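Home | Furniture | Small Spaces | Reviews | About | Contact

The Clurnden lumbar cushion, after 4 months of sitting

By Angeliki Andreadis
Sunday, May 9, 2021

I bought this thing in January because my back was killing me and I was too cheap to replace the chairs. That's the whole origin story. We have those ring-back chairs, black metal legs, gray padding that curves around you, very pretty, and if you sit in one for longer than a cup of coffee you start sliding down like a kid in church. A new set was way out of my budget. The Clurnden was $60 on sale, plus $12 shipping (boo), so I gave it a shot.

It's the tan leather one with the strap around the middle. They also sell it in black and a green I almost went for, but the tan looked friendlier next to the light wood, and I stand by that. It's long and plump, more like a little bolster than a regular throw pillow, and the seams are piped, so it keeps its shape pretty well even when somebody (me) leans on one end for an entire phone call.

Comfort first. On the ring chairs it's great! The curve of the backrest holds it in place and it fills the gap right where my lower back used to hang in space. I can get through a whole evening of paperwork now. It does take up some seat, so if you have long legs you may feel perched.
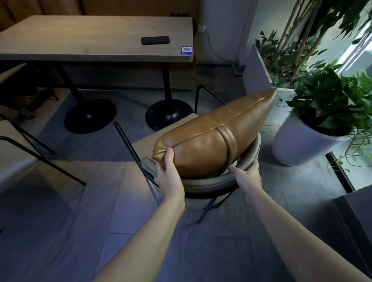
Réjean Chan wrote in to say he has two of them and only likes them on chairs with a rounded back, and that on a straight bench his kept creeping sideways until he gave up and used it as a footrest. I get the creeping. Leather on fabric is slippery, and on our built-in bench I have to scoot mine back every few minutes. The strap doesn't help with that, by the way. I thought it might hook onto something but it's just for looks, and for carrying, I guess.

The leather itself I love. It came shiny and a tiny bit stiff and it's wrinkling in a nice way. I wipe it with a barely damp cloth and that's all the care it's had. It did smell strong for the first couple of weeks, like a new shoe store, so maybe let it air out in a spare room before company comes.

Gripes: the cover doesn't come off, so a real spill would make me nervous. It's also cold on bare skin in the morning, ask me how I know. And the filling has gone a little flatter at one end, though a good thump mostly fixes it.

I looked at the Lindqvist version too, which is cheaper and has a zipper, but it was much thinner when I squeezed it in the store. If you have kids and grape juice, get that one. For my chairs I'd buy the Clurnden again, and I'm kind of eyeing a second so we can stop fighting over this one.

Contact us | © 2021 | Back to top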